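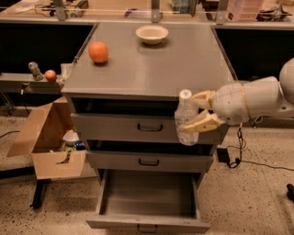
Botby Drawer Kit: Frequently Asked Questions

What is the Drawer Kit?
The Drawer Kit is a set of ready-made skills for a humanoid robot that already has at least one working arm and a two-finger gripper. It covers picking up, carrying and putting down small household items around a drawer cabinet. You get the software, a setup guide and a pack of 151 practice tasks. The robot and the furniture are not included.

Do I need to buy a special cabinet?
No. Any cabinet that stays put when a drawer is pulled will do. Most of our own testing is done on a three-drawer metal cabinet with one pull handle per drawer. Knobs work less well than handles, and push-to-open drawers are not supported.

What can it pick up?
Bottles, cups, fruit and small boxes, up to the weight limit of your gripper. Clear plastic is supported. It used to be a weak point, and if you are on a version older than the February release you should update before trying it.
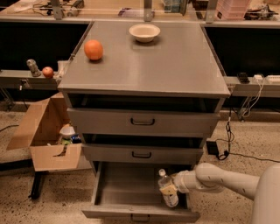 Placing something inside a low drawer takes more room than placing it on top of the cabinet. The arm has to clear the drawer sides and still keep the item upright, so leave 54 centimeters of free floor on the side the arm comes from. Move chairs and anything with wheels. Cords can stay if they lie flat and the base does not have to drive over them.

Does the drawer have to be open already?
With the basic license, yes. Open it by hand before you start the task. The Plollis add-on includes opening and closing. If you order the add-on later, your saved layouts carry over.

What happens if a drawer is only partly open?
The kit checks the opening before it reaches in. If the gap is too small, the task stops and the robot goes back to its rest position with the item still in hand. You can open the drawer further and press Resume.

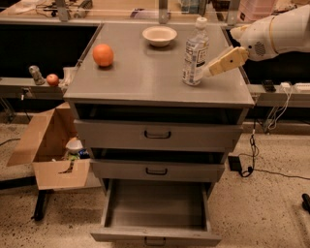 SETUP AND SPACE

How long does setup take?
Plan on an afternoon the first time. The guide has 37 steps, and most of them are short. The slow part is the reach check, where you move the arm to each corner of the cabinet top and confirm the position on screen.

Can I leave other things on the cabinet?
Yes, within reason. Other objects are treated as things to go around. An orange or a bowl is fine. Keep a hand's width between the item you want picked up and its neighbors. If items touch, the robot may push one while closing on the other.

Does the label on a bottle matter?
No. The kit does not read labels. You choose the item on screen and it uses the shape. Bottles with and without labels can be used in the same task.

What about lighting?
Normal room light is enough. Direct sun on a shiny cabinet top can throw off the reach check, so close the blinds for that step. 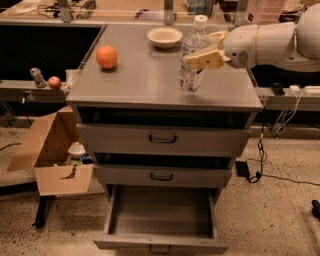
Grip height is set in the Items menu. For bottles, the default is the upper half, which works for most standard sizes. If a thin bottle caves in when the fingers close, lower the force by one level and try again. Changing the height first usually makes things worse. Keep caps screwed on tight.

Can I run it without anyone in the room?
No. Someone must be within reach of the stop button whenever the arm is powered. This is part of the license terms.

ORDERS AND SUPPORT

Where do you ship from?
Hardware extras, such as spare finger pads and floor markers, ship from our Sotdale warehouse. The software is a download.

Can I return it?
Extras can be returned unopened. Software licenses can be canceled until you activate them. Each license covers 2 robots at the same address.

Is the Naciri controller still supported?
Yes, but it will not get new features. Security fixes continue. Owners who want the Plollis add-on will need the newer controller.

How do I report a failed pick?
Open the task log, choose the attempt and press Send. Please add a line about what you expected the robot to do. Logs without a note go to the bottom of the pile.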